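**Workshop notebook, September 26, 2023**

Finish trials for the Flomden worktops, continued. Deepak Kaushik in until lunch, me all day.

The Netola hardwax oil arrived yesterday and I opened the first tin this morning. Thinner than the Pritchard we have been using. It stirred up quickly with no skin on top and nothing stuck at the bottom. I cut 6 test boards from the beech offcuts, sanded them to 120, wiped them down and left them by the rack while I cleaned the rollers.

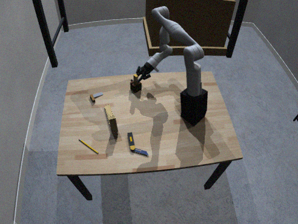

Boards A to C got the Netola, D to F the Pritchard. One thin coat each with the white pad, worked across the grain first and then along it. Wiped off the excess after ten minutes. C was left too long and dragged when I wiped it, so discount C or do it again.

Humidity in the finishing room was 54 per cent when I started. It crept up after the delivery door had been open, and Deepak wants the reading written down with every coat from now on. Sheet is on the back of the door.
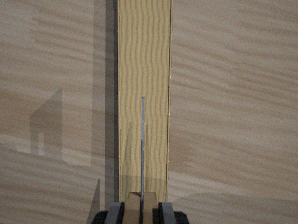 Second coat can't go on until tomorrow. The Pritchard data sheet says overnight, the Netola one is vague and just says "when dry to the touch". I will give both the same time or the comparison is no use.

Tihomir Hodžić rang about the Flomden job. He wants the tops oiled on both faces before they leave us, having had one cup on him in December when the underside went out bare. Agreed. It adds up to 2 days if we can only rack one face at a time - need to look at the pyramid supports again. 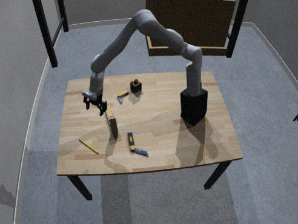
Colour is the other thing to settle with Tihomir. He asked for "even", and I told him oil will push the contrast between staves whichever make we use. A table built up from strips, mostly pale beige with the odd reddish-brown stave in among them, is the sort of top I mean. One of those reddish staves is right on the front edge, where the eye goes first. For Flomden I'd sort the staves before glue-up and keep the dark ones towards the back. Will send him a wiped sample of each so he can choose.

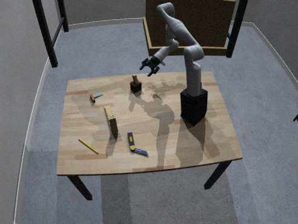 Edges still to decide. Faranov quoted for a square edge with a small round-over, and oil always goes thin on a sharp arris, so I'd take the round-over a bit further. Colour-wise a light honey tone like this tabletop is close to what I'd expect from the Netola on beech, going by board A. Board D is a shade warmer. Look at both again in daylight.

To do:

- Redo board C
- Order white pads
- Ring Faranov about the edge
- Oily rags into the water bin before locking up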